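Small Bedroom, One Basket

Azra Dervishi has lived with a washer and dryer in her bedroom for 9 months. The machines are stacked, so they take little floor. The mess around them was harder to fix.
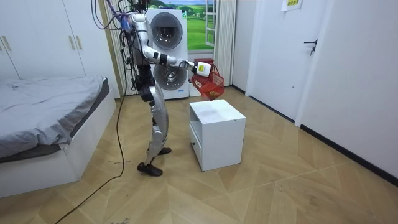
Her answer was a red basket with a handle, kept for odds and ends that used to drift from room to room. It goes wherever she is tidying – then back to the nightstand.

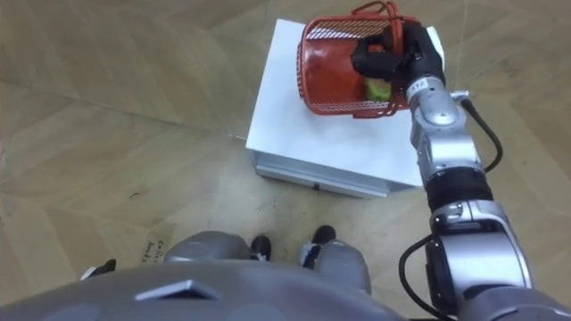 The nightstand has one drawer, and she leaves the top clear. Knut Vogler, who plans small rooms at Hartley, likes the habit. "A flat surface fills up by evening," he says. "Give it one thing to hold." He also suggests white furniture on a light floor, with color saved for whatever you need to find fast.

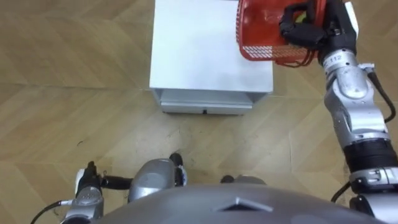
Red basket, white drawer unit, light wood floor.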